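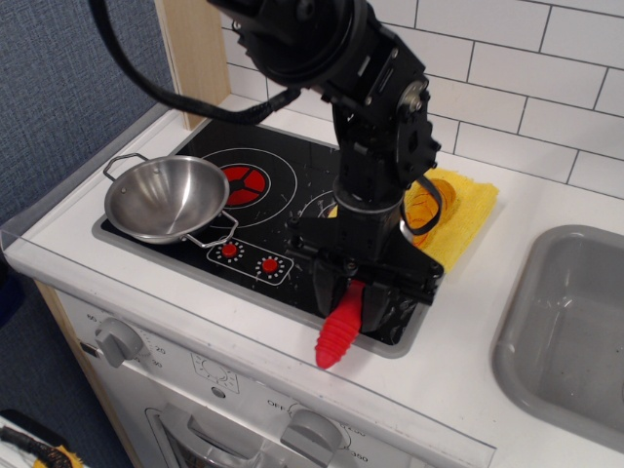
Arm at the kitchen bench, red cob in the gripper, pan on the left of the hob.

Ticket: gripper lets go early on cob-to-pan, bench Nalten
Opened by: Chiharu Kubo
Priority: high (was medium)
Status: open, workaround in place

Monday, 08:50
Cob task failing again. Arm picks fine, lifts fine, then somewhere on the way across to the pan the fingers open and the cob drops. Usually lands on the hob, once went in the sink. No error on screen, the log says "grasp held" the whole way. Only the red silicone one so far. Haven't tried the others properly.

09:15
Restarted controller, re-homed, same thing. Fingertips wiped down with a damp cloth in case they'd gone greasy. No change. Swapped to the spare tips from the Um bench, no change either so put the old ones back.

09:40
Watched it from the side with the speed turned right down. At slow speed it holds. Back to normal speed and it goes at the same point each time, just as the wrist starts to turn. So not slipping I think, it looks like the fingers are being told to open or losing power for a moment. Ribs on the cob don't help but they're not the cause.

10:05
Reply from Jurus support, pasted:
"Please check the gripper cable for strain where it loops beside the lower section. If the connector is pulled during wrist rotation the gripper motor can reset. On reset it goes to its last saved rest position, which may be open. The main log will not always show this. Look in the motor log for a restart count."

10:30
Motor log: restart count 9 since Friday's software update. Should be 0. So that's that then, more or less. Their log and ours don't agree, ours just repeats the last thing it heard. Needs its own ticket, will raise.

10:50
SAFETY, please read. Reached in to pick the cob off the hob with the arm paused and the fingers snapped open then closed on their own. Missed my hand. Paused does NOT cut the gripper motor. Use the red stop button and wait for the light to go out before anybody puts a hand over the counter. Have put a note on the bench and told the afternoon lot. Priority changed to high.

11:20
Power off, connector out. One pin pushed back a bit, you can see it if you tilt it to the light. Pushed it forward and reseated, gave the small loop more slack and re-tied it. The thick cable at the top is fine, didn't touch it.

11:45
Ran 60 goes at normal speed with the cob. 3 drops. Better but not fixed. Restart count went up by 3 so same fault, the pin is not holding.

12:10
Asked Ekton for a new cable. They want the arm hours before they'll send under warranty. Just over 4,000 on the counter, sent a screenshot. No answer yet.

13:30
Workaround for now:
- wrist turn capped at half speed (bench settings, motion page, don't save as default)
- gripper rest position changed from open to hold, so a reset shouldn't drop anything
- no hands in with it only paused, see 10:50
- if the restart count goes up at all, stop and write it down here

14:15
Question from the Um bench, can they carry on. Yes but check your restart count first. Theirs is 0. Same software so the update probaly isn't to blame, just bad timing.

15:40
Ekton say cable goes out tomorrow. Leaving this open untill it's fitted and we've had another 60 with no drops at full speed. Put the wrist cap back to normal before that run or it won't tell us anything.

C. Kubo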